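Inspection checklist, wash-up bay, Tunora building — March round, started 8:40

Bay no. 227. Previous sheet is in the Raudsepp binder. Mark each line OK, FIX or WATCH and write the comment while you are standing there.

**Hooks, basket and stand**

- [x] Rail brackets tight at both ends — OK
- [x] Hooks on the rail, none slipping — OK. Pushed each one by hand.
- [x] Wire basket secure on the left wall — OK. It hangs at an angle, same as last time. Bowl left in it, no chips felt on the rim.
- [ ] Mug stand steady on its base — WATCH. Rocks a little when a glass is hung on one side only. Hang plastic on it, no glassware, until the base has been looked at. 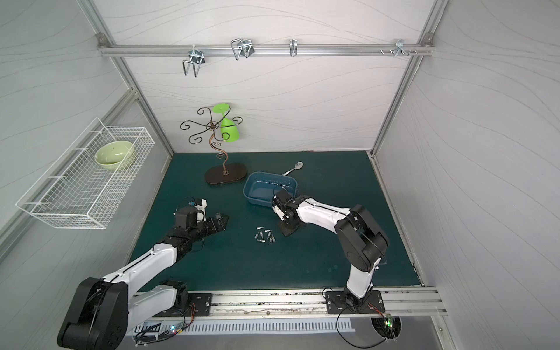
**Work surface**

- [x] Mat flat, no lifted corners — OK
- [ ] Mat clean — WATCH. Scuffs and smudges near the front right. Wiped once, need a second go with the Pletier cleaner.
- [ ] Front rail grooves clean — FIX. Dark grime in the grooves. Use a dry brush first, then a cloth. Please don't hose it.
- [x] Cable duct cover seated — OK
- [ ] Small items put away — FIX. Spoon left out on the mat behind the basin. Goes back in the drawer.

**Basin and small parts**

- [x] Blue basin, no cracks in rim or corners — OK. Ran a finger all the way along.
- [x] Fill level low — OK. Keep it shallow so the basin can be lifted without spilling.
- [ ] Metal bits not left soaking — FIX. Bits and sockets go in for a rinse and come straight out onto a towel. The tips rust first.
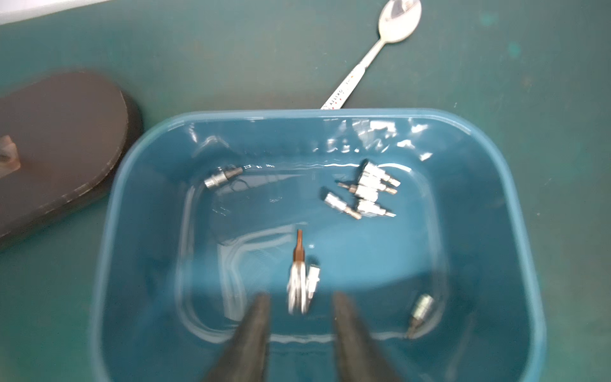

- [ ] Drying towel within reach — FIX. The nearest one was in cupboard 41. Move a stack over.
- [x] Sharp ends — OK, but pick bits up by the wide end. Gloves are with the Trarau supplies, order code 795.

**Floor and access**

- [x] Floor dry in front of the bay — OK
- [x] Walkway clear — OK
- [ ] Non-slip strip — WATCH. One corner curling — will need new adhesive before the next round.

Three lines are still to be rechecked after cleaning: mat, rail grooves, towels. Finished 9:15. Sheet goes back in the binder behind the basket and stand notes.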